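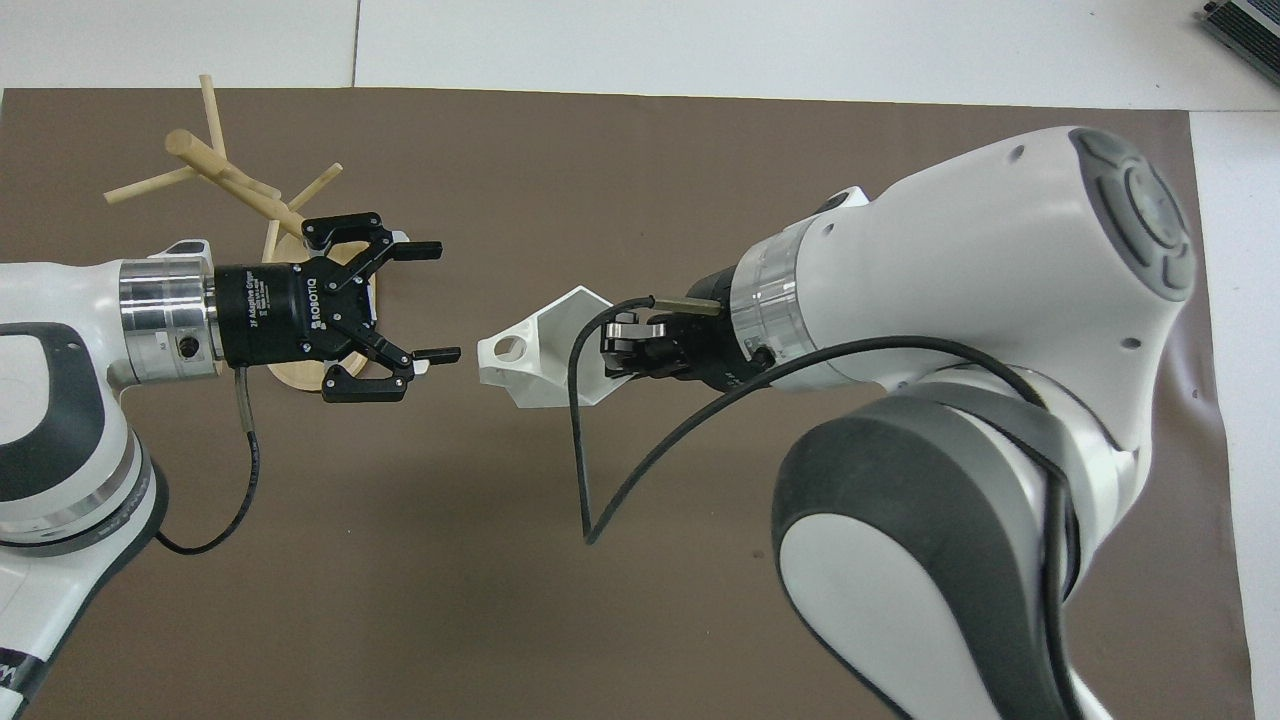 Right, chores. Mireille Le Goff asked me to Tilbridge to answer one question: can a machine do the washing-up yet? My short answer is no, my long one is the next half hour. Look at where the hard bit sits. Two arms, a gripper on each, and a small white part in the gap between them. Passing a thing from one hand to the other is something you do all day without thinking, and it's where my hopes for a robot kitchen usually go to die. And that mug tree at the back is worse! Mugs have handles, handles point anywhere they like, and the pegs stick out in different directions.

(Pause, ask who has dropped a mug this month.)

Shop floor next. Timothée Marty at Pešek ran 300 handovers for me with the same part every time, and lost 2. Lovely. Then he swapped in parts of mixed shapes and lost around 100 out of 950 – I'd sack a waiter for that.

So, same part, same place, all day: yes, buy one. My sink on a Sunday night: no chance. Trelus think they'll have a dishwasher unloader by June. I've told them I'll bring my own crockery.

Questions, then the Sandis slides if there's time.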